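Why does an arrow wiggle?

I've been teaching beginners at the Bosthorpe archery club for a good few years now, and this is the question I get asked more than any other. Well, apart from "Can I have a go yet?"

If you watch an arrow with your own eyes, it looks as straight as a ruler all the way to the target. Whoosh, thud, done! But if you film it with a very fast camera and play it back slowly, you'll get a surprise. The arrow bends one way, then the other way, then back again, like a fish swimming through the air. The first time I saw it I thought something was wrong with the arrow.

Nothing was wrong with it. Let me try to explain.

Find a long, thin, bendy thing, like a piece of uncooked spaghetti. Stand it on the table and press down gently on the top with one finger. What happens? The middle bows out to the side. (Press too hard and it snaps, and then you have to sweep the floor. Ask me how I know.)

An arrow gets the same sort of push. When you let go of the string, it shoves the back end of the arrow forward very hard and very suddenly. The front end is heavier because it has a metal point on it, and heavy things take more shoving to get moving. So the back is in a hurry, the front isn't, and the middle has to bend.

Then there's your fingers. The string rolls off them when you let go, and that gives it a little nudge sideways. So the arrow starts bending before it has even left the bow, and once it's flying free it springs back, goes a bit too far, springs back again and so on. Each wiggle is a bit smaller than the last one. The feathers at the back help too, by dragging in the air and keeping the tail behind the point where it belongs.

Now for the clever bit. With an old-fashioned wooden bow, the arrow sits against the side of the bow, so the bow is partly in the way! A bendy arrow can curve round it as it goes past. A very stiff one bumps against it and flies off to one side. But an arrow that's too bendy goes wrong as well, so archers have to choose arrows that match their bow. How stiff an arrow is has a special name: its spine. Yes, like yours.

My friend Facundo Quiroga once borrowed arrows meant for a much stronger bow. We were indoors, shooting at 18 metres, and his first five arrows all landed in a neat little bunch on the wrong side of the target. He was aiming perfectly well. We swapped the arrows over and the next bunch moved almost into the gold, which is what we call the yellow middle.

So if your arrows all go off the same way, don't get cross with yourself. Ask your coach to check them. And please never shoot anywhere except a proper range with a grown-up in charge, even with a little bow.
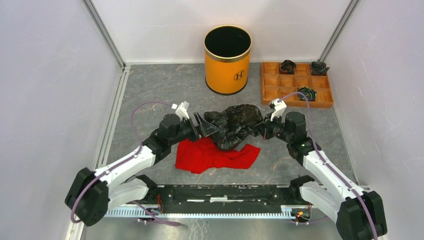

Arrows that match your bow still need somewhere to go, and that's the job of your eyes. Beginners often look at the whole target at once, so their eyes wander about and their arrows do too. I tell them to choose the smallest thing they can find. You can practise that part with no bow at all. Look at the tall orange-yellow bin at the back of the table. It's big and bright, so your eyes could land anywhere on it, couldn't they? Now find the little dark badge with the H on it, low down on the right of the front, and keep looking at just that while you take two slow breaths. When you come to the range, do the same with the very middle of the gold.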